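Re: [bedmont-manip] sweeping numbers, second try

On December 21, 2024, the Kastusham list member wrote:
> Does the sweeping policy still fall apart when you swap
> the beans for something else? And how many demos are
> you up to now?

Hi all,

We're at 374 demos for sweeping, all done with the hand-held grippers, no arm involved. I tossed 28 of them where the tracking jumped – mostly my fault for moving too fast! The brush goes in the right gripper and the dustpan in the left, and I ask everyone to keep the pan flat while they sweep.

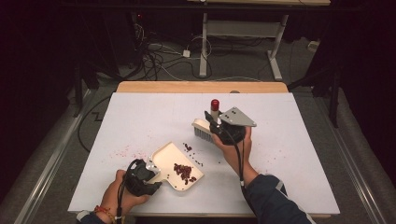

1. Beans. The policy trained on the cleaned set finishes 89 percent of trials, which I'm pretty happy with (the November one was a mess). Most misses are stray beans off to the side that it never goes back for.

2. Other stuff. Yes, it still gets worse with rice, sorry. I think it's learned to wait for a dark pile, so I'm going to mix in lighter grains and retrain with the Jandbridge code.

Could someone try the checkpoint on a different table? I only have 2 here and they look way too much alike.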